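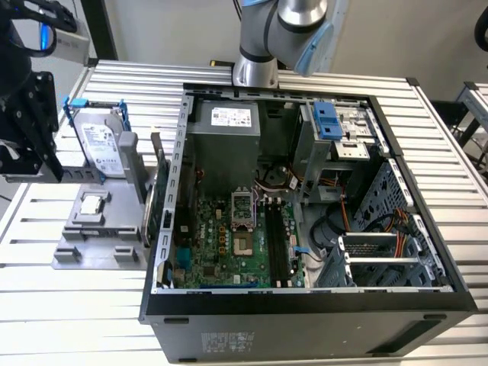
4. Replacing the processor

This section covers removing the old processor, fitting a new one and checking that the computer starts. Read it through once before you begin. Memory and drives are dealt with in sections 5 and 6.

You will need:
Crosshead screwdriver, size 2
Fuchs thermal paste, small syringe
Lint-free cloths
Cleaning alcohol
Wrist strap with clip

CAUTION: Switch off at the wall and take out the mains lead before opening the case. Do not open the power supply unit under any circumstances. It has no parts that can be repaired at home.

4.1 Opening the case

1. Shut the computer down in the usual way and unplug every lead from the back.
2. Hold the power button in for a few seconds.
3. Lay the case on its side on a firm, level surface with the removable panel facing up.
4. Take off the side panel. Keep the screws in a dish or an envelope.
5. Put on the wrist strap and clip it to bare metal on the case.

Note: Some panels are held by a catch at the back instead of screws. Slide the catch and lift the rear edge first.

4.2 Removing the cooler and processor

1. Unplug the cooler fan from the board. Pull on the plug, not the wires.
2. Loosen the cooler screws a little at a time, working from corner to corner.
3. Twist the cooler gently to break the seal of old paste, then lift it straight up.
4. Push the socket lever down and out to release it, then raise it fully.
5. Lift the metal bracket.
6. Hold the processor by its edges and lift it out. Place it in a plastic tray.

CAUTION: Do not touch the contacts in the socket or let a cloth drag across them. Bent contacts are not covered by the Grukevley parts warranty.

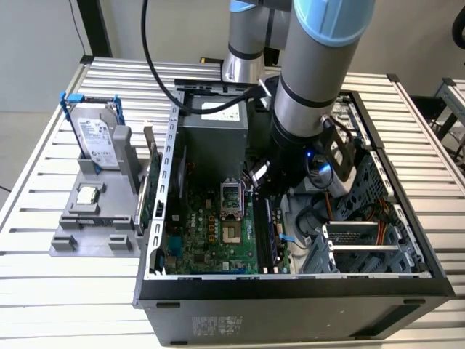
Tie back any wires that hang over the socket before going further. A loose wire caught under the bracket can stop it closing, and one left near the fan may foul the blades.

4.3 Fitting the new processor

1. Check that the new processor is on the list of supported types for your board.
2. Line up the notches or the corner mark with those on the socket.
3. Lower the processor straight down. Do not press it.
4. Close the bracket and bring the lever back under its hook. Some resistance is normal.
5. Wipe the base of the cooler with alcohol and let it dry.
6. Put a small dot of paste on the middle of the processor.
7. Set the cooler in place and tighten the screws from corner to corner.
8. Plug the fan back in.

4.4 First start

1. Refit the side panel, stand the case upright and connect the mains lead, screen and keyboard.
2. Switch on and go into the set-up screen.
3. Check that the processor name is correct and that the fan speed is above 575 rpm.
4. Leave the computer on this screen for ten minutes. If the processor reading reaches 100 °C, switch off at once and refit the cooler.

If the screen stays blank, see fault table 2. Spare brackets can be ordered from the Jamdale parts desk under part number 1605. Please quote the board model when ordering.

Section revised in November by Mechthild Ortner.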